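How a Dishwasher Gets Your Cup Clean

By Elsie Goodall
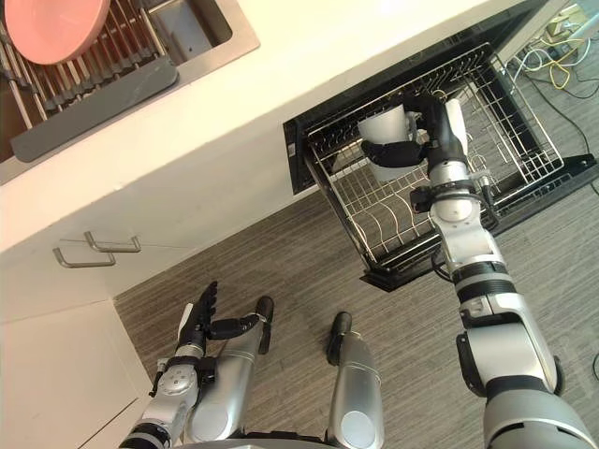

Reading time: 4 minutes (498 words to learn by heart? No, just read it once)

A dishwasher is a box that washes dishes with hot water and soap. You put the dirty things in, shut it, press a button and leave it alone for a while. Most people know that part. What goes on after the door is shut is harder to see, so this page is about that.

The rack

Dishes in a dishwasher sit in a rack made of wire. A wire rack is mostly holes. Water can come up from underneath, hit the dishes, and fall back down again. If the rack were a solid tray, the water would hit the bottom of the tray and your plate would stay dirty.

The wires that stick up from the floor of a rack are called tines (say it like "lines" with a T). A plate goes between two tines and leans there. The tines keep the plates apart so that water can get to both sides of each one. Two plates pressed together will come out with food still stuck between them.

Some dishwashers have a door that folds down at the front. Others are built like a kitchen drawer, and you pull the whole thing out toward you. With a drawer you look down at the rack from the top, and you put the cups and plates in from above.

Where the water goes

A dishwasher does not fill up to the top like a bathtub. It takes in a small amount of water, which stays at the bottom. A heater makes the water hot. Then a pump pushes it through a part called a spray arm.

A spray arm is a flat bar with little holes in it. The water shoots out of the holes so hard that it makes the arm spin, the way a lawn sprinkler spins. The water hits the dishes, runs down, goes through a filter that catches bits of food, and gets pumped around again. The same water is used many times before it drains away.

What the soap does

Butter and oil do not mix with water. If you rinse a buttery knife under a cold tap, the butter mostly stays put. Dishwasher soap breaks grease into tiny drops that the water can carry off. It also has enzymes in it, which break up foods like egg and oatmeal.

Dishwasher soap is not the same as the soap you use in the sink. Sink soap makes a lot of bubbles. In a dishwasher the bubbles can leak out onto the floor. Dishwasher soap can also hurt your eyes and skin, so let a grown-up handle it.

Which way up does a cup go?

Upside down, with the open end facing the floor. Water sprays up into the cup and then runs out again. A cup that stands the right way up fills with dirty water, and it will still be full when the wash is over.

Bowls should be tipped so the dirty side faces the spray. Sharp knives are a job for an adult.

Drying

After the last rinse, the dishes are hot. Water on a hot plate turns into vapor and goes into the air. Plastic does not hold heat as well as china or glass does, so plastic lunch boxes often come out wet when the plates are dry.

Try it yourself

You need a cup, a big bowl and a spray bottle of plain water. Hold the cup upside down over the bowl and ask someone to spray up into it. Then stand the cup the right way up in the bowl and spray down into it. Look inside the cup each time. Where did the water go?

Words to know

Enzyme: something that helps break food into smaller pieces.
Filter: a part with small holes that lets water through and keeps food bits back.
Tine: a thin part that sticks up or out, like the points of a fork.
Vapor: water that has become a gas.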